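Kitchen & Bathroom Forum > Worktops and Sinks
Black sink and limescale, what are people using?

FinlayB
May 12, 2021
We moved in July last year and the kitchen came with a black composite sink. It looked fine for the first few months. Now there is a grey film over the bottom and a white ring round the plughole that comes back two days after I clean it. We are in a very hard water area. I have tried washing-up liquid, a soft brush and one go with cream cleaner, which left it looking duller. The previous owners left no paperwork apart from a leaflet saying Rankin on the front, and that may be for the tap.

Is the colour going, or is it all scale?

igillies
Almost certainly scale. Composite doesn't fade that fast indoors. Stop using the cream cleaner, it puts fine scratches in and the scale then has something to hold on to.

White vinegar and warm water, half and half. Lay kitchen roll over the bottom of the sink, pour the mix on so the paper is soaked, leave it 16 minutes or so and rinse. Do it again if the ring is still there.

Mirsad H
Check the worktop before you use vinegar. If it is granite or quartz you don't want acid sitting on the edge. If it is marble, don't use it at all. A few drops on marble will leave a mark that has to be polished out.

igillies
Fair point. I have laminate so I forget about that.
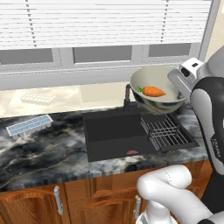
Alfredo Gatchalian
I would always go dark on dark. A black sink in a dark worktop doesn't show the join, and if you wipe both down at night there is little to notice. Pale worktop with a black sink is where people go wrong, every splash shows on one or the other.

On cleaning, I use citric acid powder, one teaspoon in a jug of warm water. No smell and cheaper than vinegar if you buy the big bag. I do it every 11 days or whenever I remember.

Cam_Dow
Don't agree about dark on dark. We had it for 4 years and I was wiping the worktop all day. Crumbs, flour, dried water spots, the lot. We changed to a mid grey speckled worktop and a steel sink and I wouldn't go back.

FinlayB
Worktop is laminate, so I'm fine for vinegar. It's dark as well, and Cam is right about the flour.

Mirsad H
Whatever you use, the thing that keeps scale away is drying it. Rinse, then a microfibre cloth round it last thing at night. My wife thinks it's daft but ours is a Hekia and still looks the way it did in the shop.

Cam_Dow
Life's too short to dry a sink.

Alfredo Gatchalian
Takes me less time than drying a pan.

igillies
Has anyone looked at a softener? We were quoted over 1,000 pounds for a Flunlow fitted and I can't decide. It would help with the shower and kettle too.

Cam_Dow
Get a second quote. Also ask what the salt costs, we found that added up.

FinlayB
Did the vinegar and kitchen roll twice this afternoon. The film has gone and it is black again. There is still a faint ring at the plughole so I'll try the citric acid on that at the weekend. Thanks all.

Mirsad H
Old toothbrush for the ring. Take the strainer out first and do underneath the lip, it builds up there.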